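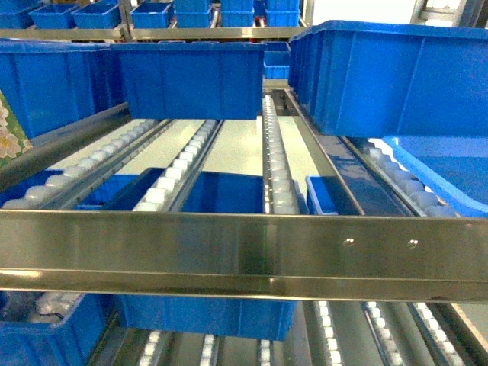

Kondosero Award Manager
Scholarship application and award software for schools and foundations

Product code: KAM-2
Supplied by: Trusell
Deployment: hosted, or installed on the school's own server

Overview

Kondosero Award Manager handles scholarship applications from the opening of a round to the payment of the award. It is intended for secondary schools, colleges and small foundations that run their own awards in music, drama, visual arts, sports or academic subjects. Applicants, referees and reviewers use a web browser. No software is installed on their computers.

The standard license covers 2 award rounds open at the same time. Closed rounds stay readable and do not count toward the limit.

Application forms

Forms are built from text, date, choice, table and upload fields. A field can be shown or hidden depending on an earlier answer, so that a music applicant is asked for instrument and grade and a sports applicant is asked for discipline and level of competition. Field labels are limited to 254 characters. Help text has no limit.

Applicants may save a form and return to it until the deadline. The deadline is set by date, time and time zone. At the deadline the form locks and any draft is marked Not Submitted. An administrator can reopen a single application; the action is written to the log with the user name and the reason entered.

Uploads and portfolios

Accepted formats are PDF, JPEG, PNG, MP3 and MP4. The default maximum is 100 MB per file and can be lowered for each field. Audio and video play inside the review page. Files are scanned on arrival, and a file that fails the scan is held back from reviewers.
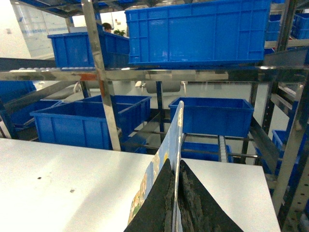
Review and scoring

Each application is assigned to reviewers by hand or by rule. Criteria are weighted, and the weights must add up to 100 before the round can be opened. Names, photographs and the current school can be hidden from reviewers. If the scores for an application differ by more than a set margin, it is placed in a separate list for a further reading.

Reviewers cannot see one another's scores until they have submitted their own.

Award types

Full tuition, partial tuition (percentage or fixed amount), boarding, fees for instrument lessons, and one-time grants. An award can be split by term and made conditional on a renewal check. Renewal reminders are sent in March by default; the month can be changed under Settings > Calendar.

Optional modules

Zelik: reference requests. Sends each referee a private link, tracks replies and issues reminders.
Amundsen: audition and interview scheduling. Books rooms and panels and publishes time slots to applicants.

Both modules need Award Manager and cannot be run alone.

Data export

CSV and XLSX for all tables. Award letters are produced as PDF from a template. The hosted version also offers a read-only API.

Ordering

Licenses are sold by the school year and are not transferable between institutions. State the number of administrator accounts and any modules when requesting a quotation from Trusell. Reviewer and applicant accounts are free of charge.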